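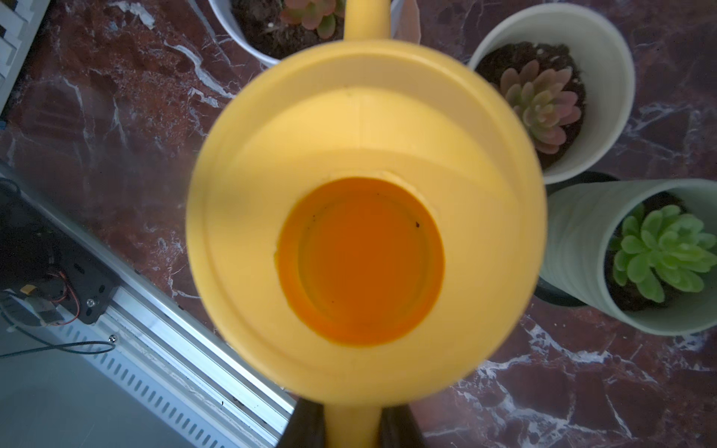
April 2018

Balcony log, season start. Rain barrel reconnected this morning. The diverter had kept its setting over the winter and the hose clip needed a quarter turn. Level at the sight tube was 122 liters by evening, with the overflow still capped. I will leave the cap on until the gutter has been flushed twice more, as the first water off the roof is brown and smells of leaves.

Soil temperature in the long trough was 6 degrees at a depth of one finger. Too cold for beans. The peas went in anyway, two rows, the Sestuver variety again. Last year's Sestuver set pods early and then stopped at the first hot spell, but the seed was already in the drawer and I did not want to buy more. The second trough stays covered.

Repotted the bay. Root ball was tight and had started to circle, so I scored it on four sides with the bread knife and moved it up one pot size. Mix was old potting soil, grit and a little of the Pesby compost, which has more wood in it than it used to. I picked out the larger pieces and put them under the fig. The bay weighed more than expected and I scraped the door frame bringing it back out. Filler needed.

Watering by hand until the drip line is sorted. A full can does the near side and half the far side. I am writing down fills instead of guessing, since last summer's figures were useless. I had noted "watered well" on most days in July, and the meter afterward showed 484 liters more than the year before with no way of telling where it went. One mark per fill from now on, in pencil, on the card inside the door.

Drip line: tested on the bench with the tap a quarter open. Of the emitters on the first branch, 2 gave nothing. Soaked both in vinegar. One cleared. The other has a hairline split at the barb and is no use. The Motaung fittings are a slightly different bore from the old ones and will push on but not seal, so I need either the adapter or a full branch of the new type. The adapter costs nearly as much as the branch. No decision today.

Pressure regulator is still in the box from October. The instructions say to mount it arrow down, the drawing shows it arrow up. The drawing also has the filter on the wrong side of the timer. I will follow the arrow cast into the body and see what the far end of the line gets.

Aphids on the underside of the honeysuckle tips, early. Wiped them off with a damp cloth and did nothing more. Chives up, mint up, tarragon not showing. I gave the tarragon up last spring as well and it came through three weeks later, so the pot keeps its place by the wall.

To buy: filler, end caps, pencil, a bag of grit. Drirnau has the grit in the small bags again, and a small bag is all I can carry on the bus.

Wind turned north after dark. Fleece over the peas, pegged at the corners. Back sore from the bay.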